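Ticket 928: Sound drops out on the walking piece, then everything restarts
Opened: May 15, 2023
Status: waiting on Cirov
Piece: Trumidis (audio walk, river route)

What's going wrong

Hello again, sorry, me again. The walk was fine in the studio and it's fine for the first stretch outdoors, and then as soon as I cross the footbridge at Arnon the voice track cuts out and the whole thing starts over from the welcome message. Which is quite funny the first time, and then you've got to walk all the way back! I've had it happen on my own phone and on the loan phone, so I don't think it's the handset.

The map in the editor has 902 trigger points on it. I know that's a lot (the piece is made of tiny fragments of people reading out street names, so it needs to be), but your help page says the limit is 2,000 and I'm well under.

What I've tried so far

Turned the phone off and on. No change.

Deleted the app and put it back. It took ages to fetch the sound files again and then did exactly the same thing at the bridge.

Walked the route backwards, starting from the old Zieliński printworks. This time it got over the bridge fine and fell over about a minute later, by the steps. So it isn't the bridge itself, or not only the bridge.

Switched off the background hum layer. Better! The voices carried on past the steps, but they came in late, so you hear the name of a street you've already left. I could almost live with that, it suits the piece in a way, but the restart still happened near the end.

Exported the log and had a go at reading it. Most of it means nothing to me, but there's a line saying "zone 2907 entered" over and over, and I haven't got a zone with that number.
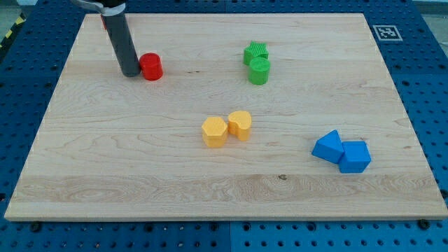
Update, same evening

Right, I've been through the editor with a cup of tea and found something. When I copied the route over from last year's version it brought the old zones with it, hidden, on a layer I'd never opened. If I show everything, the total goes up to 2,907, so I'm over the limit after all. And the last one in the list is a great big circle covering the whole east bank, set to play the welcome message. Oh dear.

I've deleted that circle and left the other hidden ones alone for now, as I'm scared of losing the fragments that are still in use.

What I'd like from you

Could somebody at Cirov tell me if there's a way to delete a whole hidden layer in one go? And do deleted zones stay on phones that already have the walk, or does everyone need to download it again? I'll do the route once more tomorrow if the rain holds off and add the new log to this ticket.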